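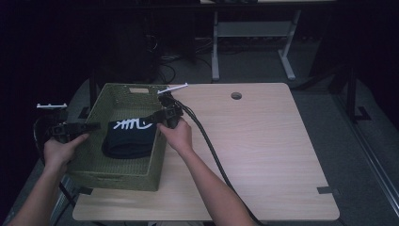
Fig. 4.1 Hand-held grippers at a basket, with a folded dark fabric item inside. Note the cable across the table top.

CHAPTER 4
Good practice at the demonstration table

What this chapter covers
Setting out the table. Cables. Looking after the person holding the grippers. What to write down, and when to throw a take away.

Before you start: read section 3.6 on calibration. If you skipped it, go back, the rest won't make much sense.

4.1 Why have rules for folding a shirt?

Most people who come to this work from programming think the table is the easy part. Pick up the grippers, move some clothes, save the file. Then the training run goes badly and a fortnight is lost looking for a bug in the code. Often the fault was in the room. A table nudged between takes. A lamp switched off at four in the afternoon. Two operators who each had their own idea of "in the basket".

The Risthorpe teaching lab keeps a log of rejected takes, and we use it all through this chapter. One batch of 93 takes, 18 thrown out. Of those, 13 were down to the set-up and had nothing to do with the skill of the operator. Keep that in mind when you get to the exercises.

4.2 Rules, standards, house practice

Three words that get muddled. A rule is what your site says you must do. A standard is a written document agreed outside your site, usually with a number and an edition - always quote both. House practice is everything else: habits, tape marks, the order people do things in. House practice is the weakest of the three and also the one that does most of the work day to day.

Standards for industrial robots were mostly written with a moving arm in mind. With hand-held grippers the person supplies the movement, so some clauses fit badly. Don't take that to mean nothing applies. Tripping, pinched fingers, sore wrists, electrical safety - all still there, and general workplace law covers them whether or not a robot standard does.

4.3 The cable

Look again at Fig. 4.1. A cable that runs over the work surface is a question to settle before the first take. Where does it go when the operator reaches across? Can it catch on the rim of a container? Does it pull on the wrist?

The Clondenero code, which we follow in this book, asks for these checks:

Full reach test, both hands, before recording.
Slack enough for the reach, and no more.
No loose loops on the floor where feet go.
Connectors checked at the start of every session, not just the frist one.
If the cable moves an object during a take, the take is marked.

Marked, not deleted. Deleting comes later and is done by someone else.

4.4 Containers and soft items

Soft items are awkward. A folded garment never sits the same way twice and a basket hides part of it. Agree the start state in words, and keep a reference picture next to the words. "Folded, against one side, floor otherwise clear" is good enough. "Neat" is not.

Also agree what may hang over the table edge. The Bivville site allows it for baskets, Dobos doesn't. Either is fine. Mixing them in one set without a note is not.

4.5 The operator

Breaks are part of the method. Tired arms make shorter, lower movements and the data will show it. Dobos stops every session at 49 minutes, finished or not. The operator can stop sooner and dosen't have to say why.

Exercise 4.1
Draw up a start-state note for one soft item and one container, five lines at most. Swap with a partner and set up the table from their note alone. Write down every place you had to guess.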